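The Two-Basket Drawer

Disposable cutlery is stored badly in most homes. It arrives in a sleeve or a box, the sleeve is torn open for a birthday or a cookout, and the remainder goes into whatever drawer has room. By the following July the drawer holds a mixed layer of forks and spoons with a few takeout knives underneath, and the household buys another box.

The cost of that second box is small. The cost in space is larger than people expect. Plastic cutlery is light, but it does not settle. A spoon has a bowl at one end, a fork has curved tines, and both have handles long enough to bridge over whatever lies beneath. Dropped in at random, the pieces prop each other up and most of the volume they occupy is air.

Nandi Van der Merwe has spent a good part of her working life on problems of this size. She runs Hudec, a small storage consultancy that began with commercial kitchens and moved into domestic ones, and she keeps a notebook of packing measurements that goes back to her first catering contract. One page deals with a box of 208 plastic forks and spoons. Poured loose into a deep drawer, the contents came up level with the rim and kept it from closing. Sorted by type and laid in the same direction, they filled a little under half the depth.

"The drawer was fine," she says. "The pieces were pointing in too many directions."

Her method uses two open baskets, one for each type of utensil, set side by side. She does not use molded cutlery trays for disposables. A tray with five channels assumes a set of knives, forks, large spoons, small spoons and something miscellaneous, in similar numbers. Disposable stock is rarely so even. A family that eats a lot of yogurt and soup will run through spoons and keep a surplus of forks. Fixed channels overflow on one side and stand empty on the other. Baskets can be swapped, moved to the table, or replaced with a different size when the stock changes.

Choosing the baskets

The first requirement is internal length. The basket has to take the longest utensil lying flat, with a finger's width to spare at each end. Most full-size plastic forks fall under 172 millimeters, and Van der Merwe treats that as her working figure. A basket with a base of 200 millimeters is comfortable. Anything shorter forces the pieces onto a diagonal, and once one piece is diagonal the ones on top of it will be too.

Measure the base and ignore the rim. Nearly all plastic baskets taper so that they can be nested for shipping, and the difference between top and bottom can be enough to spoil the fit. The dimensions printed on a shelf tag are generally taken across the top.

Width matters less. Around 100 millimeters at the base gives room for two columns of spoons and still allows a hand to reach in and close around a bundle.

The second requirement is perforated walls. Cutlery that has been rinsed and put away slightly damp will hold water where one bowl sits inside another, and a solid-walled bin slows the drying. Openings in the sides let air through. The openings should be narrower than a fork tine is long, or tines will catch in them when the basket is lifted. Small square or rectangular mesh is the usual pattern and works well enough.

The third point is color, and it is the one on which clients argue with her. Van der Merwe prefers two baskets that cannot be mistaken for each other, typically one clear and one black. Matched pairs look better on a shelf. They also get switched after washing, and a household that has learned "spoons on the left" will load a switched pair incorrectly for a week before anyone notices. With one clear and one black, the assignment travels with the basket. 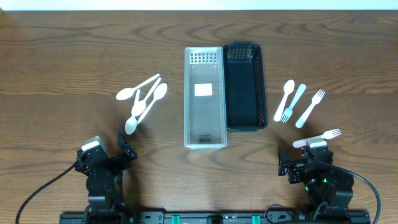 Clear and black baskets side by side, with the spoons and forks still on the table.

She puts spoons in the clear basket. White plastic spoons stacked bowl on bowl are easy to read through a translucent wall, and the level can be checked without lifting anything down. Forks go in the black one, where white handles show up strongly from above.

The two baskets need not be the same length. If they differ, align them at the back and let the front edges fall where they do. Aligning the fronts leaves a gap behind the shorter basket, and in a drawer that gap fills with twist ties.

Sorting

The work goes faster on a table than over the drawer. Empty everything out and set the baskets in the middle, touching, with their long sides together and their short ends toward you. Work from both sides if there is enough stock to justify it.

Van der Merwe sorts in two passes. The first is by type only. Spoons go to one basket and forks to the other, with no attention paid to direction. Knives, if there are any, are set aside with a rubber band around them – they lie flat, take almost no room and do not need a basket of their own.

The second pass is for alignment. Take a handful from the basket, tap the handle ends on the tabletop until they are level, and lay the bundle back with the handles toward the front. For spoons, turn each one so that the bowl faces up. A bowl that faces down in the middle of a stack lifts everything above it by its full depth, and a single reversed spoon can cost as much height as four correct ones.

Forks are less forgiving. The tines of two forks facing opposite ways will lock, and plastic tines snap if they are pulled apart at an angle. Separate them by sliding one along its own length. Discard any with a missing tine at this stage.

Handles toward the front is a fixed rule in her kitchens. It keeps fingers off the eating end, and it gives a consistent place to grip.

Van der Merwe timed the whole procedure during a job at the Utska community hall, which had accumulated 806 pieces across three cupboards. Two people working on opposite sides of a table finished in 35 minutes. The sorted stock went into six baskets on one shelf. The hall had been about to order more.

Materials and cleaning

Most inexpensive baskets of this type are polypropylene, which tolerates hot water and does not mind being dropped. Clear versions vary more. Some are polystyrene, which is more rigid and more transparent but cracks at the corners when overfilled or squeezed. The recycling mark is molded into the underside on most of them: 5 for polypropylene, 6 for polystyrene. For a basket that will be carried to the yard and back all summer, the frosted look of polypropylene is worth accepting.

Remove price stickers before first use. An adhesive label left on the floor of a basket lifts at the corners after a few washes and collects crumbs along the exposed edge. Warm water with a little dish soap will loosen most of them in ten minutes. For stubborn adhesive, cooking oil left on overnight and then washed off is adequate. Solvents should be kept away from clear plastic, which they can cloud permanently.

The baskets should be washed on the same schedule as the drawer, and turned upside down to dry. Perforated walls are quick to rinse but hold dust in the corners of the openings; an old toothbrush reaches them.

Where the method stops working

Two baskets suit a stock of up to a couple of hundred pieces. Beyond that, the stack becomes deep enough that the lower layers are never used, and it is better to keep a working pair in the kitchen and store the reserve in its original packaging. At Gravness, a lakeside campground where Hudec reorganized the communal kitchen, the reserve is kept sealed in a cabinet and the baskets are refilled at 7 a.m., before breakfast.

The method is also poorly suited to wrapped cutlery. Individually bagged sets slide over each other and cannot be aligned. Van der Merwe stands those upright in a tall container and leaves them alone.

Compostable utensils can be stored in the same way, with one allowance. Many are thicker in the handle than ordinary plastic, and they nest less closely. She allows a third more depth for them and buys the baskets accordingly.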